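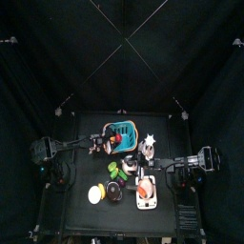
Re: sourdough going flat in the cold months

Conall Daly wrote:
> My kitchen drops way down at night in February and the loaf I bake
> in the morning comes out like a paving stone. Same flour, same
> starter, same recipe as last summer. I'm feeding it 50 grams once a
> day. Do I need a new starter or am I just impatient?

Hi Conall, and hi all,

Please don't throw the starter out! Mine does this every winter and it's the same starter I've had since we lived in the old apartment. It just gets slow. Once a day is fine in July, but when the kitchen is cold I feed it and then leave it alone until it has doubled, even if that takes until after lunch. If you bake by the clock you'll get the paving stone every time. (I have made croutons for the whole street.)

What I do now is mix at 9 at night with warm water - warm like a baby's bath - and put the bowl in the oven with only the light on. Check it before bed, because some oven lights get hotter than you'd think. Mine is too warm if I shut the door all the way, so I jam a wooden spoon in it.

For amounts, my winter loaf is 900 grams of dough before shaping. I used to write down every gram, and I found an old card that says 834 for the same pan, so clearly I've gotten greedy over the years. Either one fits. If you have a probe, I like to see 93 Celsius or a bit over in the middle before I take it out, and then I leave it on the rack until it's completely cool. That last part is the hardest with my family.

Also, a spoonful of rye in the feed perks mine up a lot. Whole wheat works too, only slower.

What kind of flour are you using? And are you covering the jar tightly or loosely? Somebody on here had a trick with a picnic cooler and a bottle of hot water, and I can't find the message anymore. If that was you, could you post it again?

Happy baking, and tell us how the next one goes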